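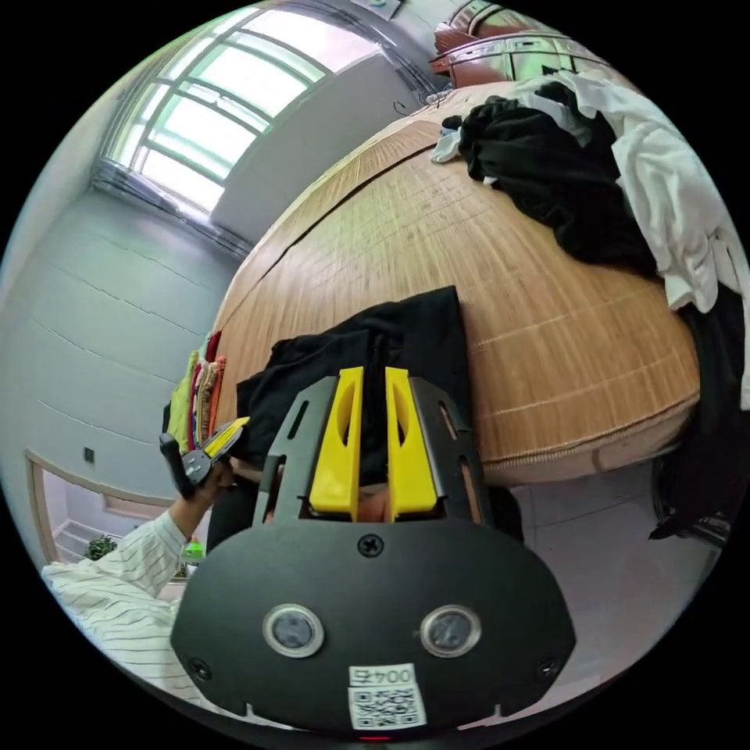 **Pivside hand-held grippers: pre-session safety check, clothes folding**
Filled in by Hertta Miettinen, 30 October 2022
Units checked: left and right of the pair, plus the spare left
Reason for check: finger pinch and jaw sticking, reported by Ajith Hegde

Marks: **OK** / **FIX** (do before use) / **WATCH** (fine to use, look again at next check)

## What went wrong

Ajith was partway through a folding run when the right unit stayed closed after he let go of the trigger. He reached over with his free hand to pull the shirt out, the jaw let go, then snapped shut on his fingertip. Sore nail, no broken skin, and he stopped straight away and wrote it up before lunch. Great report, by the way, Ajith! It had the cycle count in it (1,666 on the counter), and that saved us hours.

Tibor Juhász opened the unit and found thread and lint wound around the slide behind the fingers. The return spring was fine.

## A. Fingers and jaw

- [x] Both fingers tight, no wobble at the base. **OK**
- [x] Slots in the fingers free of thread. **FIX**, done. Right unit was packed with dark fluff. Left had a little. Run a soft brush through the slots from both sides.
- [x] Jaw opens fully by itself when trigger is released, 30 times in a row. **OK** after cleaning. Before cleaning the right unit hung up on the fourth try, so this test really does catch it.
- [x] No sharp edge or split on the finger tips. **WATCH** on the spare. Small nick, smoothed with fine paper.
- [ ] Finger pads replaced if shiny. Waiting on parts from Lykkegaard.

## B. Body and screws

- [x] Plate screws snug, hand tool only. **OK**
- [x] Lens covers clean and not loose. **OK**. Wipe with the dry cloth, please, the wet one leaves streaks and then the tracking drifts.
- [x] Label flat and readable, code scans first time. **OK** on left and right. Spare took three goes. **WATCH**
- [x] Handle has no cracks near the trigger pivot. **OK**. Derek Tapley asked for this one after the Jendgate units and I'm glad he did, it takes ten seconds.

## C. Trigger and release

- [x] Trigger returns with no drag. **OK**
- [x] Manual release works with the jaw loaded. **FIX**, done. The tab on the right unit was stiff enough that I needed two thumbs. One drop of dry lube and it's lovely now.
- [x] Operator can show how to use the release without looking at the card. Ajith yes, Tibor yes, me yes. Poul Vestergaard still to do.

## D. Work area

- [x] Clear spot within reach to set both units down. **OK**
- [x] Feet clear of hanging sleeves, straps and cords. **WATCH**. Clothes slide off the side during a long run. Stop and pick them up between items.
- [x] Clothes checked for pins, open zippers and loose threads before they go in the pile. **FIX**, added to the setup card. One fraying sweater could have made most of that fluff.
- [x] Cuffs buttoned or rolled. **OK**

## E. If the jaw sticks

1. Stop moving. Keep the other hand away.
2. Set the other unit down.
3. Press the release tab with the thumb of the hand holding the stuck unit.
4. Still stuck? Lay it down with the cloth still in it and call Tibor.
5. Write the cycle count on the sheet.

Never pull the cloth out by hand.

## Comments

Tibor: Brush the slide every 100 cycles for now. We can stretch that once we have some numbers.

Derek: Could Pludley make us a little lint guard for the slide? I'd love to try one. Sketch is on the bench.

Hertta: Yes please to the guard! Right unit is back in use after 424 clean cycles on the bench. Next full check in December, sooner if anyone feels the trigger drag even once.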